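Small Stuff, Sorted: My Favorite Tricks for Craft Drawers and Kid Clutter

I love a good sorting day! Give me a rainy June afternoon, a pot of coffee and a drawer nobody has opened in months and I'm happy until supper. These are the tricks that have stuck in our house, plus a few I picked up from readers.

Dump first, sort second. Pull the whole drawer out and tip it onto an old bed sheet. When you're done you pick up the four corners and all the lint, pencil shavings and glitter go straight to the trash. So much faster than chasing it with a broom.

Set a timer for 30 minutes. Past that point I start reading old birthday cards and the job is over. If the drawer isn't finished, the pile goes into a box and waits for tomorrow.

Muffin tins are wonderful for the tiny things – beads, thumbtacks, googly eyes, loose buttons. A 12-cup tin fits in a standard kitchen drawer, and you can carry the whole thing to the table when the kids want to make something.

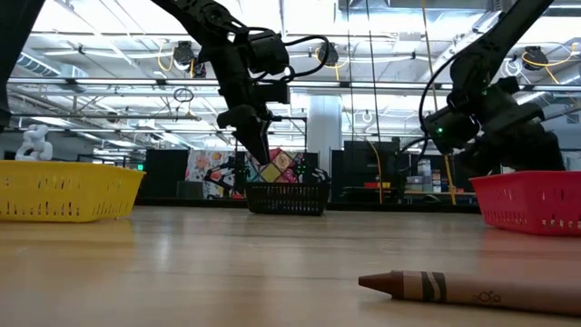

Color is the easiest label there is, especially with children who can't read yet. My neighbor Tiina Rantala got me started on this and I'll never go back! Pick one color per kind of thing and stick with it for good. Plain plastic baskets with slots in the sides, one yellow, one black and one red, are plenty for a table full of art supplies, and the crumbs and eraser bits shake right out through the slots when you give them a tap over the sink. We do drawing things in yellow, cutting and gluing in red, and everything that belongs in another room goes in black. The black one gets walked around the house before bed.

Crayon marks on a wooden table: put a dab of plain white toothpaste (not gel) on a damp cloth, rub gently with the grain, then wipe clean and dry. Try it on a hidden spot first if the finish is old.

Broken crayons can have a second life, too. Peel off the paper, fill silicone molds with the pieces and bake on a lined tray at 250 degrees until they're melted through. Let them cool completely before you pop them out. Soaking the crayons in warm water for ten minutes makes stubborn paper slide right off!

For dried-out markers, the water-based kind, stand them tip down in a little warm water for a few seconds, cap them, and leave them overnight. It doesn't save every one, but it has saved plenty of ours.

Sowmya Pillai wrote in with this one: keep a zip bag taped inside the cupboard door for puzzle pieces and game parts that turn up without their box. Check it before you give any game away. She found a missing domino that way, and I found the key to our piano bench.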